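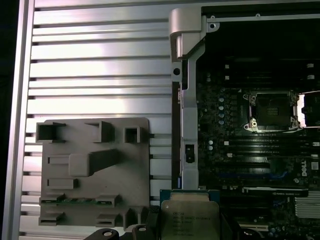
4. Setting up your rain gauge and storm log

I've had my Tetar weather station out the back at Samonte for years, so these steps are how I'd do it, wind, mud and all.

1. Pick an open spot, well away from trees and the shed roof. Mine was under the eaves the first winter and I was very proud of my rainfall (it was the gutter!).

2. Push the stake in until the collar meets the dirt. Check it with a level, then check it again after the first good blow.

3. Turn the console on and hold SET until the altitude flashes. Key in your own height in metres. Mine's 257, and I still had to look it up.

4. Choose millimetres, then set the storm alarm. I like 40, which lets me sleep through ordinary drizzle.

5. Go to LOG and pick how many readings to keep. The most it'll hold is 3000, and after that it writes over the oldest ones.

Note: If the console shows E4, it can't hear the gauge. Move them closer together and try again. Štefánia Ondrejka over the road swears by putting hers on the kitchen windowsill, and hers never drops out.

Caution: Don't go out to empty the gauge in a thunderstorm. I know you're curious, so am I, but it'll keep till morning.

For hail and snow, go to section 5.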